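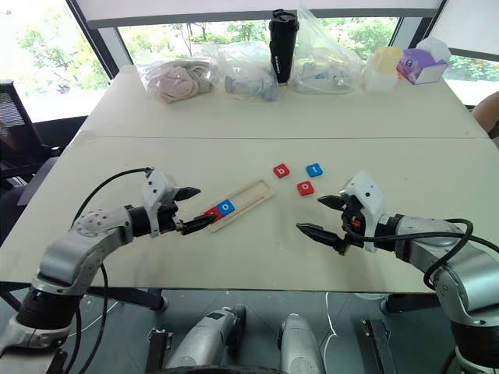

Tremotley Tiles is a record of short words being spelled on a white table, one lowercase letter at a time. The list was drawn up by people who like short words, and it shows. Consonants keep to themselves, but the vowels get everywhere: a blue "o" can be in the tray while a red "o" is still out on the table with the "b" and the "t". Color carries no meaning. Please don't build a theory on it — we tried, and lost most of August.

12 Jan 2020
by the Paldale spelling table

## What's in it

- 2,974 attempts, of which 2,793 end in the word that was asked for
- 829 of those use the same letter twice
- the word list, plain text, one word per line

## Notes on use

Words read left to right along the tray. A tile lying upside down is labeled `blank`, even when everyone in the room knew perfectly well what it was. The `n` and `u` labels were checked 5 times and may deserve a sixth.

Misspellings are kept in `almost/`. Some of them are better words.

## Known gaps

No capitals, no punctuation, and nothing longer than the tray.

Contact: the Tremotley desk, Paldale | © 2020 Paldale | Back to top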